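Tres meses con la cabeza hecha un trapo (y lo que voy aprendiendo del pelo rizado)

15/10/2022

Bueno, pues ya he vuelto. Os debía esta entrada desde el verano y la he ido dejando porque el pelo, cuando está feo, no da ganas de escribir sobre él. Da ganas de ponerse una gorra.

Os pongo en situación para quien llegue nuevo. Tengo el pelo rizado, rizado de verdad, y me he pasado media vida planchándolo. En mi casa se decía «péinate» y eso significaba «que no se te note». Mi madre me hacía una trenza tan tirante que yo iba al colegio con cara de sorpresa. Luego vino la plancha, luego el alisado de peluquería, luego otra vez la plancha, y así hasta que en marzo me miré en el espejo del ascensor y vi unas puntas que parecían estropajo. Ese día no tomé ninguna decisión heroica, que conste. Me hice una coleta y me fui a trabajar. Pero algo se me quedó dando vueltas.

La culpa de que me lanzara la tiene Muireann Sheehan, una compañera irlandesa con la que compartí despacho en Rellham y que lleva los rizos como quien lleva una corona. Un día le pregunté qué se echaba, esperando que me dijera el nombre de un producto milagroso, y me soltó: «Agua». Agua, y paciencia, y no tocárselo mientras se seca. Me pareció una tomadura de pelo (perdón por el chiste, me ha salido solo).

Total, que empecé. Y como soy de las que se leen el prospecto entero, me puse a buscar por internet y casi me vuelvo loca. Que si método tal, que si porosidad, que si el tipo de rizo con su número y su letra. Hay gente que mete un pelo en un vaso de agua para ver si flota. Yo lo hice también, claro. Flotó, luego se hundió, luego lo tiré por el fregadero y me preparé un café.

Lo primero que cambié fue el lavado. Antes me lavaba la cabeza a diario, y a lo bestia, frotando como si fuera una alfombra. Ahora son 2 veces por semana, y alguna se me escapa. Los primeros quince días fueron horribles, os lo digo sin adornos: me picaba todo, tenía la raíz pesada y las puntas secas, las dos cosas a la vez, que yo creía que era imposible. En la oficina fui con moño cada santo día. Después la cosa se fue calmando y hoy aguanto bien hasta el cuarto día si duermo con el pelo recogido arriba, en plan piña.

También he cambiado la forma de echarme el champú, que parece una bobada y no lo es. Solo en el cuero cabelludo, con las yemas de los dedos, sin uñas. El largo se limpia con lo que va cayendo al aclarar. ¡Treinta y muchos años tengo y estaba lavándome mal el pelo! Me dio hasta vergüenza.

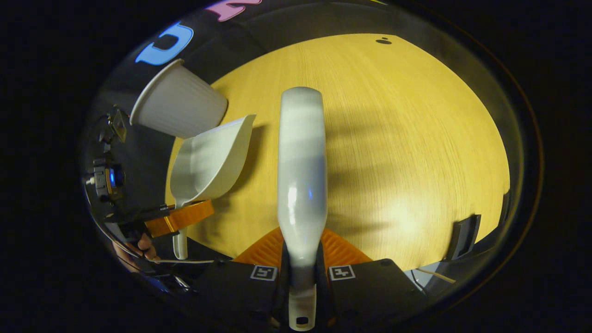
Un bote blanco, de los muchos que han salido en esta aventura.

Y hablando de botes. Qué peligro tienen las tiendas de cosmética, madre mía. Hay una al lado de mi parada, Dehghan, pequeñita, con la puerta siempre abierta y un olor a coco que se nota desde el semáforo. Entré a por un acondicionador y salí con una bolsa y 50 euros menos. La chica fue encantadora y no me insistió nada, la verdad. Fui yo solita.

De aquella compra me quedo con la mitad. La crema de peinar de Trirklow me gustó desde el primer día: deja el rizo suelto, huele poquito y cunde. Eso sí, hay que ponérsela con el pelo chorreando, dentro de la ducha, porque si esperas a secarte con la toalla se reparte fatal y te quedan unos mechones tiesos y otros a su aire. En cambio el gel de Driltico y yo no nos hemos entendido. Me dejaba una costra que crujía al tocarla, y aunque luego la rompes con las manos (se llama así, «romper el cast», yo tampoco lo sabía), a mí me soltaba unos polvillos blancos en los hombros que parecía que nevaba. Se lo pasé a mi hermana y está feliz, así que igual es cosa mía, o de la cantidad que me echaba, que mesura tengo poca.

Otra cosa que me preguntáis mucho por mensaje es lo de la toalla. Sí, yo también me reía. Y sí, ahora me seco con una camiseta vieja de algodón. Se apoya la cabeza, se aprieta un poco hacia arriba y ya está, sin restregar. La mía es de una carrera popular que no corrí – me apunté y me quedé dormida – y por fin le he encontrado una utilidad.

El secado es mi asignatura pendiente. Al aire me tarda una eternidad, y ahora que empieza el fresco no me apetece salir de casa con la nuca mojada. He probado el difusor y le voy cogiendo el punto: aire templado, velocidad bajita, cabeza hacia un lado y luego hacia el otro. Si lo hago con prisa me queda un león. Si lo hago con calma me queda un león simpático. Los sábados por la mañana me pongo un podcast y me lo tomo como un rato mío, y hoy, sin ir más lejos, me ha quedado bastante apañado.

Lo que llevo peor es la zona de delante. Tengo unos mechones a los lados de la cara que siguen lisos, lisos como una tabla, de tanto pasarles la plancha. No suben ni con súplicas. Fui a que me cortaran las puntas y la peluquera me explicó que esa parte ya no va a volver, que hay que esperar a que crezca lo nuevo e ir quitando lo viejo. Me propuso cortar 5 centímetros y yo dije que 3. Ahora pienso que tendría que haberle hecho caso, pero en ese sillón me entra el miedo y negocio como en un mercadillo.

Y luego están los comentarios, que dan para otra entrada. En el trabajo, una persona a la que aprecio me preguntó si me pasaba algo, si estaba cansada. En una boda, una tía mía me dijo que estaba muy guapa «pero que ya me arreglaría para la cena». ¡Iba arreglada! Llevaba hora y media de difusor encima. Al principio estas cosas me fastidiaban y me daban ganas de sacar la plancha del cajón. Lo he hecho una vez, por cierto, para una reunión, y me vi rarísima, como con el pelo de otra.

A mi sobrina, que tiene los mismos rizos que yo, le hace mucha gracia estirarme uno y soltarlo para ver cómo bota. El otro día le dijo a su madre que ella quería llevarlo «como la tía, sin trenza». Me fui a la cocina a por agua y tardé un ratito en volver.

Para la próxima quiero contaros lo de dormir con funda de satén, que acabo de comprar una y de momento lo único que he comprobado es que la almohada se me resbala y amanece en el suelo. Si alguna tiene un truco para eso, o para los mechones rebeldes de delante, me lo deja en los comentarios, que los leo todos aunque conteste tarde.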